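Acrylic Photo Frame Assembly – Progress Report to Negash
Submitted 07/10/2019
Prepared by: Chinyere Danladi, Parkosum
Reviewed by: Libor Říha, Parkosum

1. Scope of the reporting period

Work continued on the clear acrylic photo frame (working name Grovari) and on the assembly procedure that will ship with it. The period covered drawing release, receipt of the second batch of cut sheet, and the start of handling and assembly sessions. Packaging design was not started and remains in the next period, as agreed in March.

2. Materials

Fukness delivered 314 sheets. Incoming inspection covered protective film, edge finish, corner squareness and hole position. 39 sheets were rejected, most of them for fine scratches under the film and the remainder for chipped hole edges. Fukness has accepted the rejects and will replace them at no charge to the project.

Metal hardware is in stock for the full pilot quantity. The finish on the short cylindrical parts was checked against the approved sample and passed. Spare hardware is held in a separate bin and is not included in the pilot count.

3. Assembly procedure

The procedure is now at revision 5. Changes from the previous revision:

- The protective film is peeled from the inner faces only. The outer film stays on until the frame is closed.
- The print is placed before the upper sheet is lowered. Sliding a print in from the side bent the corners on glossy stock.
- Hardware is started at all corners before any one is tightened. Tightening one corner fully left a visible gap at the corner across from it.
- Sheets are held at the edges or at the short ends. Contact with the flat faces leaves marks that show against pale prints.

Assembly is done on a light, matte surface laid on a wooden board. Clear sheet is hard to see on this surface when flat, and operators are told to find the edge by its reflection before lifting. A dark surface was tried first – dust was easier to spot, but the glare from the overhead lights made corner alignment slower.

4. Results to date

107 frames have been assembled under the current revision. Corner alignment was within the drawing tolerance on all frames measured. The main defect is dust trapped between the sheet and the print. Wiping the work surface between frames reduced it, and an anti-static cloth has been added to the parts list.

Views from assembly work on the white surface, with the clear acrylic held in grippers:
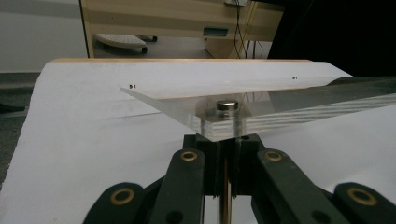
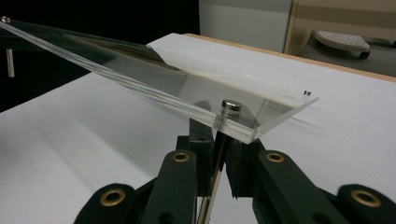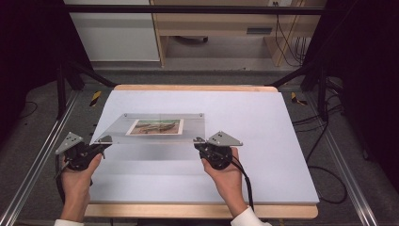

5. Open items

- Confirm the torque value for the corner hardware. The present instruction reads "finger tight", and results vary between operators.
- Agree with Fukness on a film that leaves no residue at the polished edge.
- Decide whether the pilot will include a sample print. Libor Říha has asked for a decision before the instruction sheet goes to layout.

6. Budget and schedule

Spending is in line with the approved plan. The anti-static cloths and the replacement work surface were charged to consumables. The replacement sheets may move the end of pilot assembly, depending on the Fukness delivery date. A revised schedule will be sent to Negash once that date is confirmed in writing.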